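Tinance newsletter – from the recording tables

The small-parts recordings at Randthorpe are past the halfway mark. We set out to collect 1000 examples of people packing, unpacking and sorting ordinary household and stationery items in containers, and 561 are now checked and stored. The rest should be in by the end of June if the current pace holds.

For members who joined after the last issue, the recordings go to the Olance group, who are training a model to predict what a pair of hands will do next. The view comes from head height, looking down at the table, so the model gets roughly the same angle a robot with a head camera would have. Each example is one person doing one short job from start to finish. They can work in whatever order they like, and they don't have to be fast.

Container jobs have taken up most of the past fortnight. They sound easy, but they cover a lot of what the model is poor at. Fingers disappear behind the wall of a tub. Thin items lean on each other and shift when one is pulled out. Lids get picked up, turned over, put down somewhere and picked up again. In the first batch the model did well at guessing the next item to be grasped when everything was spread out on the table, and badly once the same items were standing in a tub. The new sheet of jobs leans heavily toward tubs for that reason.

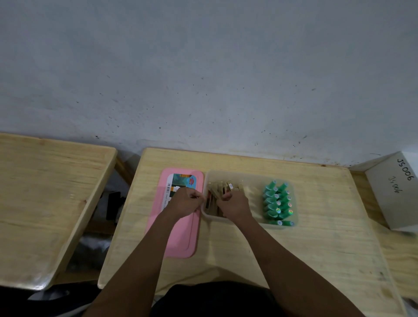
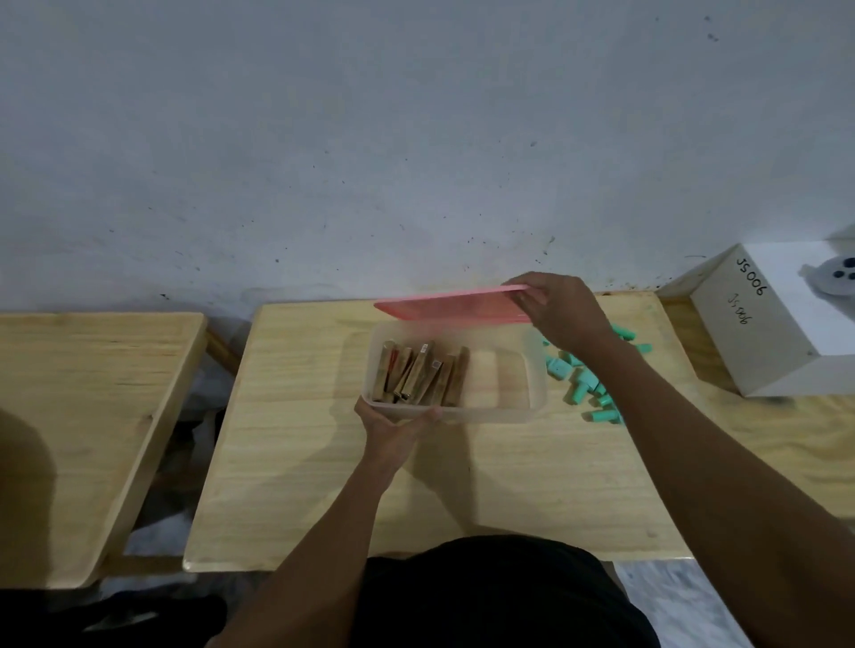
Same kind of tub and pink lid in both, with the lid on the table in the first and in the right hand in the second.

Marcelino Seixas wrote in after reading the draft of this item and asked whether we are throwing out too many of the clumsy examples. His view is that a dropped piece followed by a proper recovery is worth more than another clean run, and that a model which has only seen tidy work will have no idea what to do when something rolls away. He would keep anything where the job gets finished, and mark the fumble with a start and end time.

We have gone part of the way on this. From the next batch, drops and second tries stay in as long as the hands remain in view and the job is completed. They get their own tag so that Olance can leave them out if they want to. Examples where the person stops to talk to someone, or walks off halfway, will still be cut.

Some 300 of the stored examples also need their written labels redone. The early ones say things like "moves item", and that is too vague to train on. The new labels name the hand, the action and the object, for instance "right hand takes narrow box from tub". If you did labelling in the first batch, please read the new guide before opening any more files. It is in the shared folder under Montecinos, with 13 worked clips to compare against.

Two small requests for people recording. Push long sleeves up past the wrist, and say the job number out loud before you start – the sound is removed later, but we use it to match files to the sheet. If you lose your place, say the number again and start over.

Spare copies of the job sheet are in the tray by the door at Randthorpe. The next check of stored files closes the current batch, so anything recorded after that goes into the following one.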